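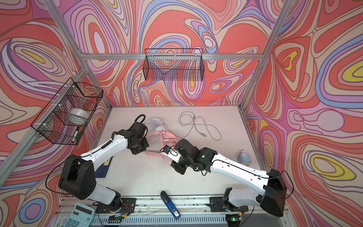
## Freeing a sticky caliper slide pin

If one front pad is down to the metal and its partner on the other side of the disc looks fresh from the box, you probably have a seized slide pin. The garage will offer you a new caliper. The garage has a boat to pay for.

I did this on my Nallel hatchback, which has single-piston sliding calipers. Most small cars are similar, but check the manual before you trust a stranger with your brakes.

### You'll need

- Jack, axle stands, wheel chocks
- Spanners and a torque wrench
- Silicone brake grease (I use Kuvetti, in the tube that never closes properly)
- Brake cleaner, a nylon brush and rags
- A bungee cord or a bit of wire
- New rubber boots if yours are split, and they will be

### Getting it apart

1. Loosen the wheel nuts with the car on the ground. Chock the rear wheels, jack up the front, lower it on to stands and give it a good shove. If it's going to fall off, let it do so now.
2. Take the wheel off and turn the steering so the caliper faces you.
3. Undo both caliper bolts, holding the pin still with a thin spanner. Mine needed a Cavedum one ground down to 2 mm less than its maker intended.
4. Lift the caliper away and hang it from the spring with the bungee. Don't let it dangle on the hose.
5. Pull the pins. One will slide out sweetly. The other is why you're here.

### Persuading the stuck one

Spray penetrating oil round the pin, keeping it off the disc and pads, and leave it for 60 minutes. Then put a spanner on the flats and work it back and forth, a few degrees at a time, pulling as you turn. Morenike Sani, who taught me this, calls it "asking nicely", and she once asked nicely until half past nine on a Friday night.

Skip the blowlamp if there's any rubber you want to keep. If the pin comes out pitted, bin it. Upadhyay sell a pin and boot kit that fitted mine first time.

### Putting it back

1. Clean the bores with brake cleaner and the brush, and let them dry.
2. Wipe a thin film of silicone grease on each pin. Copper grease swells the boots and you'll be back here by July.
3. Refit the pins in their original holes. On many cars they're different.
4. Refit the caliper and tighten the bolts to the figure in your manual. Mine is 47 Nm.
5. Wheel on, car down, nuts torqued.

Pump the pedal until it's firm before you move an inch. Drive gently up the road, stop a few times, and check the wheel nuts again after your next trip. I look at the pads once more after 200 miles, mostly to admire them.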